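4. Comparison of Gripper Fingers and Controllers

4.1 Hardware and task

We compared two sets of gripper fingers and two controllers on a towel folding task. Both arms were the same model throughout, and only the fingers and the control software changed between conditions. The first finger set, from Urquijo, is rigid, with a flat inner face. The second set, from Climham, has a thinner tip with a shallow ridge across it and bends slightly under load. The two controllers were the position controller supplied with the arms and Arnenine, a compliant controller developed in our group. Arnenine lowers the stiffness of the wrist and elbow joints when a finger meets resistance from the table.

Each trial started with one towel flat on the table and both arms in a ready pose. The arms had to grasp the near or far edge, fold the towel in half, let go, and move clear. A trial counted as a success if the two edges ended within 30 mm of each other and neither arm had stopped on a force limit. Trials were run in blocks by condition, and the order of the blocks was shuffled. Shiela Tolentino reset the towel by hand between trials and scored all of the folds with a steel ruler.

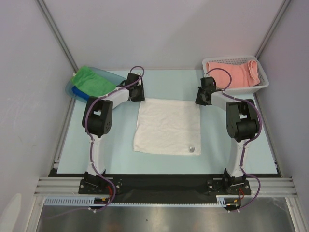
Figure 3. Workspace with both arms in place and a white towel laid out for folding.

The choice of start position affected the results more than we expected. In early tests the arms began high over the table, and the long downward move gave the position controller time to build up a small tracking error before contact. We then moved the ready pose lower. With a gripper held just above a corner of the towel, as on the left arm in Figure 3, the approach was short and both controllers reached the cloth at nearly the same point. All results reported here use the lower pose. The cables were tied along the links in every condition, so cable drag should be similar across the comparison. We did not measure it separately.

4.2 Finger results

We ran 170 trials in total, divided between the four combinations of fingers and controller. The rigid Urquijo fingers did well when the towel edge was slightly raised from the table. When the edge was fully flat, the finger often slid over the top of the cloth and closed on nothing. The Climham fingers got under a flat edge more often, but they also picked up more than one layer when the towel had been folded once already. This matters for the second fold, where a double pick is correct, and for corrections to the first fold, where it is not.

Over all conditions, 86 trials met the success criterion on the first attempt. The best combination was the Climham fingers with Arnenine. The weakest was the Urquijo fingers with the position controller, which stopped on the force limit 29 times. Most of those stops happened when the tip pressed into the table at a steep angle. Changing the approach angle reduced the stops but made the grasp less reliable, and we left the angle fixed for the final runs.

Towel thickness also played a part. Thick terry cloth gave the rigid fingers enough pile to hold on to, and the gap between the two finger sets became smaller. On thinner cloth the gap grew again. We did not include very thin items such as napkins.

4.3 Controller results

Arnenine needed one extra calibration step at the start of each session. The arms were moved down until the fingertips touched the table at several points, and the contact heights were stored. On one Sunday session this step was skipped by mistake, and the blocks from that day were repeated in full. The position controller needed no such step but was sensitive to small changes in table height. After the table was leveled again in August, its waypoints had to be taught a second time.

Both controllers used the same Uvow planning software and the same motion targets. Differences in the final edge gap therefore come from behavior during contact and release. With the position controller, the upper layer tended to move a little as the fingers opened. Arnenine released more slowly and moved the cloth less. 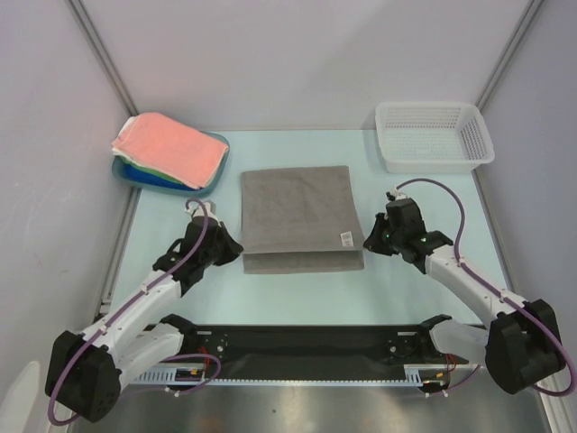 Would a compliant controller make the choice of fingers unimportant?

Compliance lowered the number of force stops with both finger sets, but it did not help a rigid finger get under a flat edge. The finger shape still decided most of the first grasps, and we would choose the fingers before tuning the controller.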